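How a Robot Learns to Clean Up: Our Open Day in Filtley

By M. Stojanovska
November 30, 2023

Have you ever cleaned a table after a snack? Maybe it took you one minute, and you were thinking about something else all the time. For a robot, the same work is very difficult. This page is for the children who came to our open day in Filtley, and also for the children who wanted to come but could not.

What is a robot, and what is not?

Many visitors asked if a washing machine is a robot. It is a good question, and grown-up engineers do not all agree on the answer. In our workshop we say that a robot must do three jobs. It must sense what is near it, it must decide what to do, and then it must move something. A washing machine does a little of this, but it cannot notice a sock on the floor and go to get it.

Our project is called Fillonus. We want a robot arm to help with small work at home, like picking up trash from a table and putting it in a basket.

Why is trash so hard?

Think about a wooden block. It has the same shape today and tomorrow. If a robot learns to hold the block once, it can use the same movement many times. Now think about a candy wrapper. You can make it flat, or roll it, or squeeze it into a ball, and every time it is a new shape. A wrapper is also shiny, so the light jumps on it and the camera of the robot can be confused.

There is one more problem. The robot has to know what is trash and what is not. You know that an apple should stay and that a torn wrapper should go. You learned this when you were very small, from watching other people. The robot needs to watch other people too.

Hands for teaching

To teach the robot, we do the work ourselves, but not with our bare hands. We use grippers. A gripper is a simple hand with two fingers. It opens and it closes, and it cannot do much more than this. When a person holds a gripper and picks something up with it, a camera on the gripper records everything from close by. Later the computer studies the recordings and looks for what is the same in all of them: where the fingers went, when they closed, how slowly they moved near a soft thing.

One recording is not enough. Before the open day we had about 2,000 of them for the table work only. It sounds like a lot, but the computer is a slow student. It does not understand a thing from one look, as you often can.

Try it at home

You can feel how the gripper works without any machine. Hold your thumb and your pointing finger straight, like two sticks, and keep the other fingers closed in your hand. Now try to pick up a spoon, a tissue and a piece of paper that you have crumpled. Which one was the hardest? Then try again with one eye closed - it is much more difficult to know how far away the things are.

At our table

On the open day we had 56 visitors, and 21 of them were younger than ten. The demonstration was in the kitchen, at the round table. We put wrappers and food and other small things together on the flowered cloth, because a real table is also mixed like this.

Two grippers at work on the table:

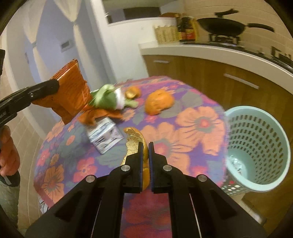
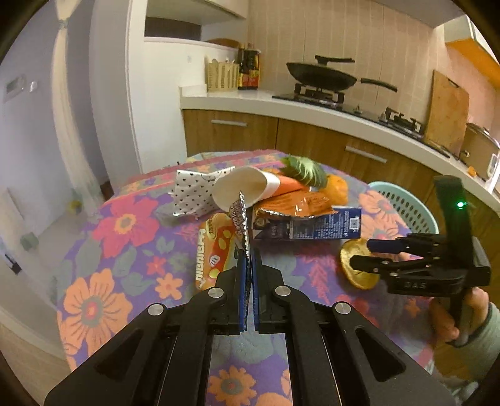

The youngest visitors asked the best questions, so I want to answer some of them again.

Does the robot get bored? No. It has no feelings about the work. It can repeat one movement all night, and in the morning it is not tired, but the motors can become warm and then we let them rest.

Can it break an egg? Yes, very easily! If the fingers close with too much force, the egg is finished. We have not started with eggs yet. Soft toys are a better beginning.

Does it know what a carrot is? It knows that some groups of colored dots were called "carrot" by a person. It has never tasted one, and it does not know that rabbits like them.

When will it clean my room? I am sorry, this will take a long time. A bedroom has many more kinds of things than one table, and some of them are under the bed.

The next open day will be in June. If you have a question before this, write it on paper, or draw it, and ask a grown-up to send it to Fillonus, 701 Fastport Road, Filtley. I read all the letters, and I like the drawings very much.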